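Speaker notes — Ground rules for shared robot benches
Talk slot: 20 minutes, questions after

Slide 1. Welcome
Thank everyone for coming in so soon after lunch, and thank the people at Polteck for the room. Say where I'm coming from: I look after the bench rules at Gunel, and most of what I'm passing along today I learned by writing a rule badly the first time and having to go back and fix it.

Slide 2. Where we started
Our first rule book had 61 rules in it. Hold up the old binder if I remembered to bring it! People signed the back page and then went and asked whoever was standing nearest. We're down to 16 now, and they fit on one sheet beside the stop button. Go slowly here, I always rush this part.

Slide 3. Before power
Walk the bench. Stop button tested at the start of every shift, and the result written down with initials. Speed limit set low for any new program, and it stays low until a second person has watched a full run. Mention the Balley site — they put the speed setting on the sign-in sheet, and we borrowed that happily.

Slide 4. Hands and the work area
This is the one folks push back on, so be kind about it. Hands stay out while the arm is enabled. Pausing the program doesn't count as disabled. If a piece needs nudging, disable, nudge, step back, call it out, enable. Yes, it's slow, and yes, I've been tempted too.

Slide 5. Setting out the pieces
Leave some bare board at the front, and keep track of which pieces are touching or hiding one another from where you're watching. Write the layout into the log before the first move.

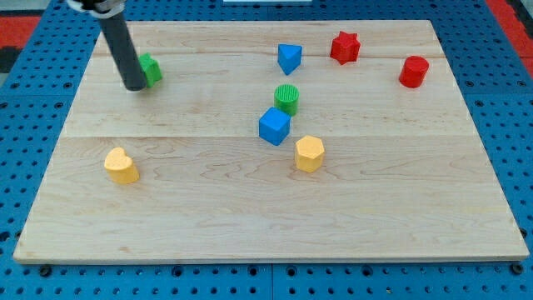 Who is allowed to change the layout in the middle of a run?
Only the person signed in as operator, and only after the arm has been disabled and the change has gone in the log.

Slide 6. Handing over
Tell them about the Siriwardena sheet, our one-page handover form with 8 boxes. The last box is for anything odd, and I'd like to see it used a lot more. A funny noise counts. Copies are on the table by the door, please take a few.

Leave this slide up for questions.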